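4. Opening a New Site in Drakia

This section covers the creation of a franchise site record, from territory assignment to the first royalty statement. It applies to accounts on the Multi-Site plan. Single-site accounts do not show the Network menu and should use Section 3.

4.1 Before you begin

You need the following before you create a site:

- A signed franchise agreement, saved as one PDF file
- The legal name of the franchisee and the tax ID of the operating company
- The street address of the unit, or the words "Address pending" if the lease is not signed
- The royalty rate and the marketing fund rate from the agreement
- A user account with the Network Owner or Network Manager role

Note: A Network Manager can create a site but cannot activate it. Activation requires the Network Owner role.

4.2 Create the site record

1. Sign in and select Network > Sites > Add Site.
2. In Site Name, enter the trading name of the unit. The name appears on statements and on the public locator page.
3. In Operating Company, enter the legal name exactly as it appears in the agreement. Accented letters and apostrophes are accepted. For example, Ó Ceallaigh must be entered with both accents if the agreement shows both. A mismatch here will stop the tax form in step 4.6.
4. In Site Type, select Café, Kiosk, Production Kitchen or Mobile Unit.
5. In Parent Brand, select the brand. Accounts with one brand do not show this field.
6. Select Save as Draft.

Drakia assigns a site number when the draft is saved. Site numbers are issued in order across the whole network and are not reused. If a draft is deleted, its number is retired.

Caution: Do not select Save and Activate at this point. An active site with no fee schedule is billed at the network default rate from the first day, and the charge has to be reversed by hand.

4.3 Assign the territory

1. Open the draft and select the Territory tab.
2. Select Draw Boundary or Use Postal Codes. The two methods cannot be mixed in one site.
3. If you use postal codes, enter them one per line or import a CSV file. The import limit is 2000 lines per file.
4. Select Check Overlap.
5. If the result is Clear, select Lock Territory.

If the result is Conflict, the other site is listed by number with the shared postal codes. Either remove the codes or open the other site and release them. A locked territory must be unlocked by the Network Owner before codes can be released.

Note: Check Overlap compares the draft with active sites and with other drafts. It does not compare it with closed sites. Where a closed site has an exclusivity period still running, check the old agreement before locking the new boundary.

4.4 Set the fee schedule

1. Select the Fees tab.
2. In Royalty Basis, select Gross Sales or Net Sales. Net Sales excludes refunds, sales tax and staff meals recorded under the Staff Meal key.
3. Enter the royalty rate as a percentage with up to 2 decimal places.
4. Enter the marketing fund rate in the same way.
5. In Minimum Fee, enter the monthly floor, if the agreement has one. Leave the field blank if it does not. A zero in this field is treated as a value and prints on the statement.
6. In Start Date, enter the first day of trading. If the first day is not known, select Hold Until First Sale.
7. Select Save.

Rates can be stepped. To add a step, select Add Period and enter the month in which the new rate takes effect. Periods cannot overlap, and a gap between two periods is billed at the earlier rate.

Caution: Changing Royalty Basis after the first statement has been issued restates every statement for the site. The franchisee receives a notice for each one.

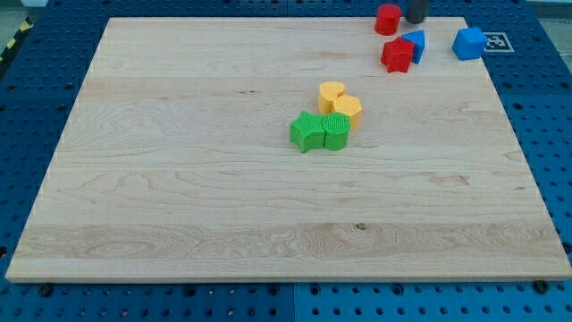
A comment left on the online edition of this page asks whether the minimum fee is charged in full for a part month when Hold Until First Sale is selected, as the writer's new kiosk opened in the last week of December and the statement showed the whole amount. The minimum fee is charged in full by default. To charge it by the day, select Prorate Minimum on the Fees tab before the statement is issued. Once a statement has been issued, use an adjustment (Section 6.3).

4.5 Connect the sales feed

The sales feed carries daily totals from the point-of-sale system to the site record. Two connectors are supported: Dremach and Culer. Other systems must use manual upload.

Dremach connector

1. In Dremach, open Settings > Exports and copy the export key.
2. In Drakia, select the Feed tab, then Dremach.
3. Paste the key and select Test.
4. When the status changes to Linked, select the store from the list.
5. Map each sales category to Royalty, Non-Royalty or Ignore.

Culer connector

1. Select the Feed tab, then Culer.
2. Select Authorize. A sign-in window opens.
3. Sign in with the franchisee's Culer account. The franchisor's account does not have permission to share store data.
4. Enter the port number. The default is 3648. Change it only if the site network blocks that port.
5. Map the categories as above.

Manual upload

1. Select the Feed tab, then Manual.
2. Download the template.
3. Enter one row per trading day. Leave closed days out of the file.
4. Upload the file by the third day of the following month.

Note: Gift card sales are mapped to Ignore by default, and redemptions are mapped to Royalty. If the agreement charges royalties at the time of sale, reverse the two settings. Do not map both to Royalty.

Files of over 1000 rows are placed in a queue and may not show on the Feed tab until the next morning. Do not upload the file again while the status is Queued. Duplicate rows are rejected, but the rejection puts the site on hold.

4.6 Add revenue streams

A site that sells through more than one channel needs a stream for each channel that has its own rate.

1. Select the Streams tab.
2. Select Add Stream and choose Counter, Catering, Wholesale, Vending or Online Orders.
3. Enter a rate, or select Use Site Rate.
4. Link the stream to one or more mapped categories.
5. Repeat for each channel.
6. Select Generate Tax Form and check the legal name against the agreement.

Categories not linked to a stream are reported under Counter.

4.7 Activate the site

1. Select the Summary tab. Each tab must show a green mark.
2. Upload the signed agreement.
3. Select Activate.
4. Enter the confirmation code sent to the Network Owner.

The franchisee receives an invitation by email. The link stays valid for seven days. To send it again, select Network > Sites > (site) > Users > Resend.

4.8 If activation fails

Message: "Territory not locked"
Return to 4.3 and repeat the overlap check. Another draft may have taken a shared code after the first check.

Message: "Feed not verified"
Select Test on the Feed tab. For Culer, ask the franchisee to sign in again. Authorization is lost when the account password is changed.

Message: "Agreement unreadable"
The PDF is locked with a password or was saved in parts. Save it again as one open file.

Message: "Owner approval required"
The signed-in user is a Network Manager. The draft is kept and can be activated by the Network Owner from the Pending list.

Section last revised 2020-12-16

Next: 5. Royalty Statements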